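4.3 Vérifier le suivi des cubes avant la première prise

Vous avez installé le logiciel Derkum sur le poste, les deux pinces sont reconnues, et vous avez sans doute très envie d'enregistrer tout de suite. Accordez-vous encore un petit moment : un suivi bien réglé au départ vous épargnera des heures de tri ensuite, et la procédure devient vite une habitude — Perrine Sabatier, qui a relu ce chapitre, la fait désormais en buvant son café.

1. Ouvrez l'onglet Perception, puis choisissez Suivi des marqueurs.

2. Prenez une pince dans chaque main et tenez-vous face au meuble ou au plan de travail où se déroulera la tâche, les cubes bien dans le champ de la caméra de tête.

3. Ouvrez les deux mâchoires et gardez la pose. Nul besoin d'être raide comme un piquet, une position naturelle convient très bien.

4. Appuyez sur Figer la référence. Le logiciel calcule alors la pose de chaque cube et l'affiche sous forme de trièdre coloré, gauche et droite séparément.
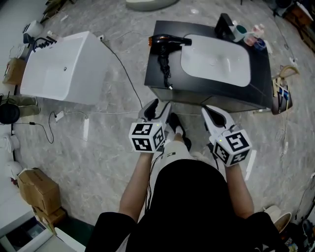 Photo : Bastien Hamel / documentation Derkum

Sur la photo, les mâchoires sont ouvertes, le petit voyant de chaque pince est vert et les motifs noir et blanc des deux cubes se présentent à la caméra. C'est tout à fait la posture de départ que nous conseillons, devant une vasque comme devant n'importe quel autre poste.

5. Regardez la valeur Exposition. Elle va de 0 à 255 ; si le blanc des cubes atteint 255 dans l'aperçu, baissez le gain d'un cran et recommencez l'étape 4. Les plateaux sombres et brillants renvoient parfois un reflet gênant, et il suffit souvent de se décaler d'un pas.

6. Ouvrez puis fermez lentement chaque pince. La courbe d'ouverture doit suivre votre geste sans palier ni saut.

7. Enregistrez le profil sous un nom parlant (« salle_de_bain_avril » vaut mieux que « test2 », croyez-en notre expérience).

Remarque : le profil conserve les 400 dernières poses valides de chaque cube. Le module de planification s'en sert pour estimer l'espace atteignable ; si vous changez de pièce, créez donc un nouveau profil, même quand l'éclairage vous paraît identique.

Attention : lorsqu'un câble longe l'avant-bras, laissez-lui assez de mou pour plier le coude, et repérez les fils qui traînent au sol avant de vous déplacer. On regarde ses mains pendant une prise, très peu ses pieds.

Si un trièdre clignote, le cube concerné est masqué ou vu de trop biais. Tournez doucement le poignet jusqu'à retrouver un affichage stable. Si le clignotement persiste, ouvrez le journal et cherchez la ligne « pose perdue » : au-delà de 3000 ms sans détection, la prise est coupée automatiquement et le segment va dans le dossier À revoir. Rien n'est effacé, rassurez-vous — vous pourrez le reprendre depuis l'éditeur, décrit à la section 4.5.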